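Folding day at the Tavlow flat

It's June, the windows are open, and I've finally got another laundry day to write about for those of you who follow the Tavlow posts (hello to both my aunts!). If you're new, Tavlow is the one-room place where the bed, the wall with all its pencil scribbles and the washing side of things live together, and I've been writing about keeping it livable ever since I got the keys. The big pale sheet gets a lot of wear in here. It's where I sort, where I put my phone down, where everything ends up.

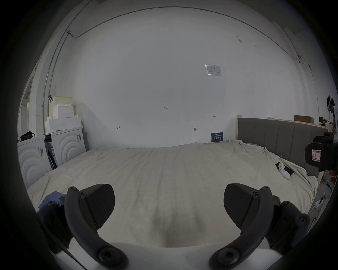
I start by clearing the small stuff, and I'm terrible at it. Things wander onto the bed all day long and I'd rather fold around them than get up. My rule used to be 90 minutes for the whole job, start to finish, but I've given up on that and now I just put the radio on and go until 4 in the afternoon, when I want tea. The sheet comes first. I smooth it from the headboard end with the flat of my hand, and I don't iron it, ever. Creases are fine by me!

Cream and blue again, same as last time. I do own other colors, but these are the ones I keep reaching for (the Monti set is still in its bag, sorry, I know some of you asked). 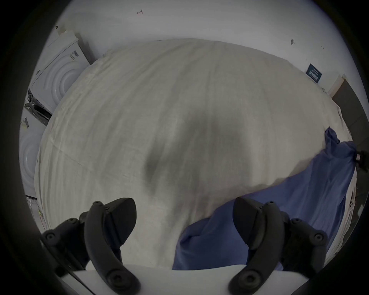

Gráinne Carroll wrote in to say she'd never wash blues with a cream sheet, not even old ones, and that she lost a good pillowcase that way. She does her darks on their own at the cool setting and hangs them inside out. I take the point, Gráinne, and I've been keeping mine apart too, mostly. The sorting is where I slip up.

T-shirts are my favorite part. Lay it flat, tug out any twist, sleeves in, then fold it up from the hem. The soft heathery ones barely hold a fold, so I roll those and stand them up in the drawer. I can get 16 in there if I leave out the sweaters.

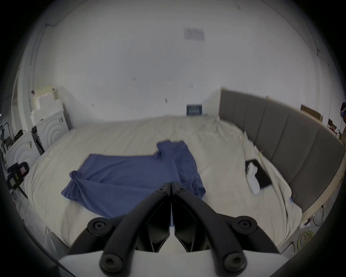
Tavlow, June

Next up is the drawer itself, with the dividers from Pluvero that I still haven't cut to size. Gareth Ellwood has offered me his good saw, so I'm out of excuses.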